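Radon numbers from the basement

Sep 14, 2023

The second long test is finished. I ran the Clima monitor in the basement from July on, on a shelf away from the sump, windows shut apart from 10 days when we had painters in. I left those days out of the average.

The first test, the charcoal kit from Bevero, gave a higher figure, but it only covered two days. Short tests swing with air pressure and rain, so I would not compare the two directly.

Fiona Paterson asked whether her kids' playroom should be tested if the bedroom upstairs came back low. Yes. Radon enters from the soil, and the lowest room in regular use is the one to measure. Her house has a crawl space under one half – test above that too.

Cost so far is almost 400 dollars, most of it the monitor. The quote for a fan and vent pipe was 2,000, with seven feet of the pipe running through a closet.

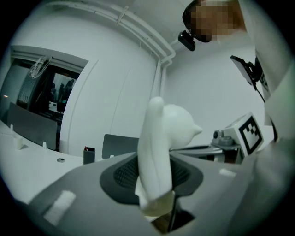

I have not signed the quote. The slab crack by the water heater gets sealed first, then I'll run a third test with the heat on and the house closed up.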